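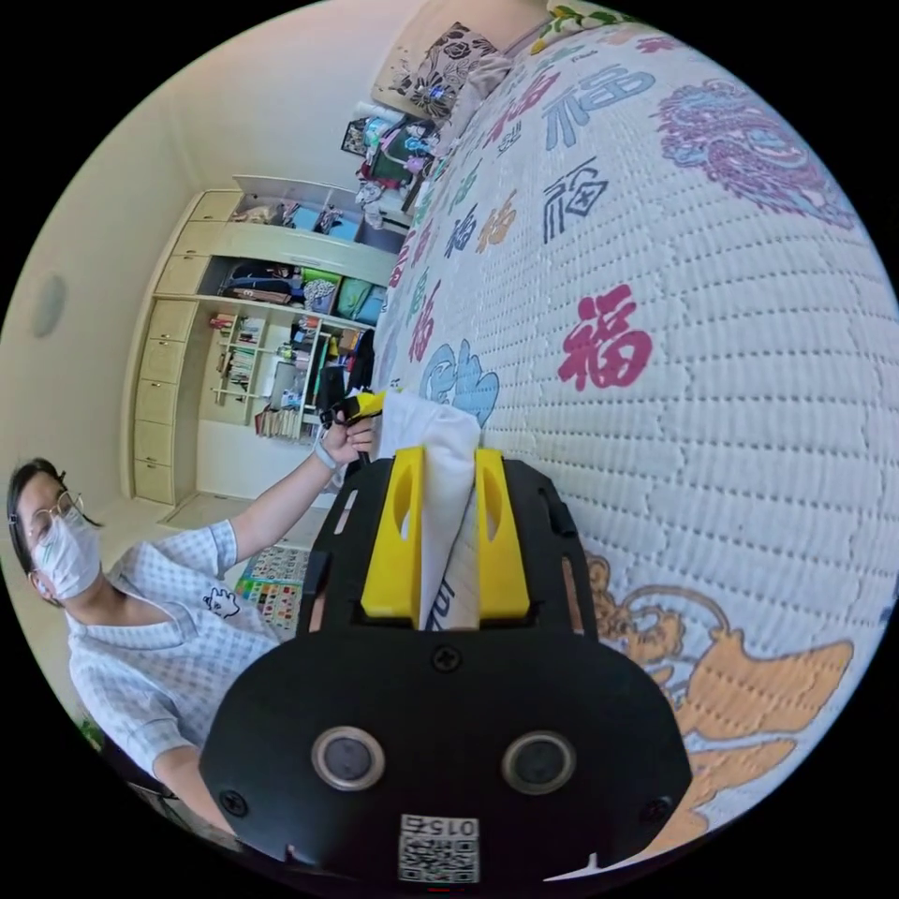 ## The dragon mattress, March

We do love a plain bed at Karam, but this one stole our hearts the moment the sheets came off! The quilted cover is white and stitched all over in little raised dimples, and then – as if that weren't cheerful enough – it's printed with big 福 characters (the one for good fortune) in red, pale blue and a dark outline, with a purple and blue dragon curling along one side. The white cloth is folded up tall and narrow.

## About these pages

Our little gallery is for bedrooms and bedding of every sort, from the grandest quilt to the humblest pillowcase, and we add to it whenever we've had a good airing day. Do pop back in the spring, when we'll be starting on the blankets in the Dukton rooms.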